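Looking After the Arm on a Small Picking Cell

Jun 25, 2020
By Facundo Ledesma

Search tips Search

The Obi arm on our Plultudix cell handles black plastic shells above a white bin, between yellow rails. Most of the care it needs is cleaning, and it takes 2 people once a week.

Stop the cell and lock it out before you reach in. Start at the gripper. Wipe the housing with a dry lint-free cloth, then do the rim where it meets the part. Grit there will mark a shell.

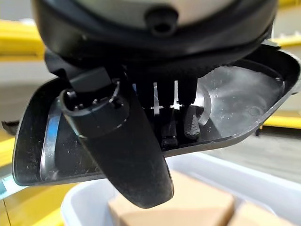
Black shell held under the gripper, with cardboard boxes in the bin below.

Shells bring dust in with them. Brush them off over a tray before loading, and keep the brush away from the metal terminals inside. If parts start to slip, clean the pads first and leave the grip setting alone. We raised ours too soon last August and cracked a run of clear inserts.

Next, work down the arm. Use a soft brush on ribbed surfaces and a barely damp cloth on flat ones.

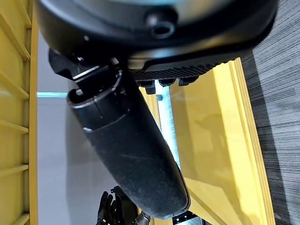
Go around collars and seams with a cotton swab. Check each screw by hand with the right driver, and mark it with paint pen once it is snug. We log the cycle count at every cleaning and change the pads after 120 hours. The last entry was 1753.

Wipe the yellow panels last.

1041 shares
2 comments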